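**Progress report: Cleda gripper comparison**
March 13, 2025
Prepared for: Brelach program office

Work in February went to the simulated half of the comparison. We now have both grippers, the Mok two-finger and the older Zemex parallel jaw, running under the same controller, with the wrist camera set to a wide circular view. Each gripper gets 600 simulated trials before we move to the bench. The Mok set is complete. The Zemex set is almost 60 percent done and should close on schedule.

Surface patterns, shadows and image grain are varied between trials. The grain is set high on purpose, so that a policy trained on these views doesn't depend on clean edges.
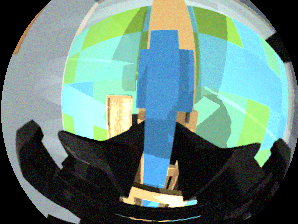 *Simulated wrist view: black gripper with the blue block upright between its two halves, patterned surface behind.*

The main problem this period was occlusion. On tall parts the fingers hide the lower end of the work, and the position estimate drifts during the last 20 mm of the approach. We tried 3 camera mounting angles. The steepest one gave the smallest drift but lost the upper rim of the work area, so we have stayed with the middle angle for now.

Shadows on green and blue surfaces also caused some false edges. A change to the filter settings is being tested.

**Next period**

- Finish the Zemex trials
- Fix the camera angle and freeze the controller version
- Start bench trials with printed parts

Spending is within budget. We request no change to the end date. The bench camera mount has been ordered, and a late delivery would push the bench trials back.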